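Part 2: Setting Up Your Pundow Label Printer

I've set this printer up more times than I care to admit (twice in the same afternoon, once), so these are the steps in the order that works for me. The leaflet in the box has them in a different order, and if you follow it you'll load the labels before the guides are set and waste a good strip of them.

Before you start, check you have the printer, the power brick, the USB cable and a starter roll. Mine came with the Vellix roll, 274 labels, which sounds like plenty until you start labeling spice jars!

1. Take off all the orange tape. There's a piece inside the lid, right over the print head, and it's easy to miss.
2. Put the printer where it's going to live. It needs a hand's width behind it for the paper to feed in.
3. Plug the brick into the wall first, then into the printer. Leave the USB cable alone for now.

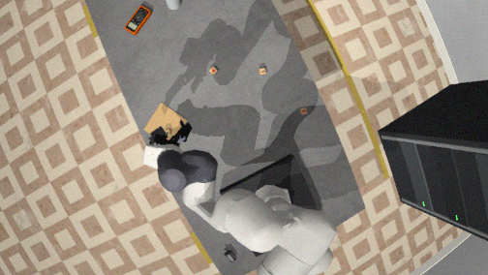
4. Press both side buttons and lift the lid until it clicks. If it doesn't click it will drop on your fingers - ask me how I know.
5. Slide the two green guides all the way out, drop in the roll with the labels facing up, and bring the guides back until they just touch the paper.
6. Pull one label past the tear bar and close the lid with both hands, one on each corner.

CAUTION: The print head gets hot after a long run. Let it cool before you go poking around in there, and never scrape it with anything metal.

Note: If you bought the wide rolls from Magagula, take out the gray spacer first. It pulls straight up. Keep it somewhere safe, as you'll want it again for the narrow ones.
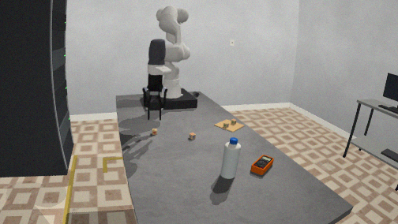 Calibration comes next, and it's the step people skip. The printer has to learn how long your labels are, and it does that by feeding a few blanks and looking for the gaps. Give it a flat, steady surface while it does this. A long dark gray tabletop with a matte finish is the sort of thing I'd pick, mostly so I can spot a stray white label before I put my elbow on it.

7. Hold the feed button until the light blinks 2 times, then let go.
8. Wait. It will spit out some blanks and pull the last one back a bit.
9. Press feed once. You should get exactly one label, stopped right at the tear bar.

If it stops halfway through a label, open the lid, push the guides in a hair and go back to step 7. If the light turns red and stays red, look up error 132 in the back of the guide (nine times out of ten the lid isn't shut).

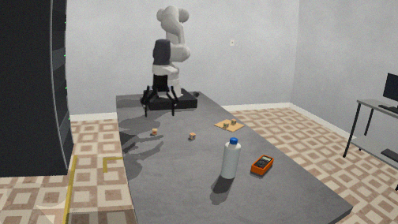

10. Now you can plug in the USB cable and install the software. Choose "Jiltordale Home" from the list, even if your box says Office on it.
11. Print the test page. It has a border, and all four sides should show.

Note: A missing left border means the roll is sitting too far over. Move the guides and print it again.

Once the border looks right, go on to Part 3 for fonts and saved layouts.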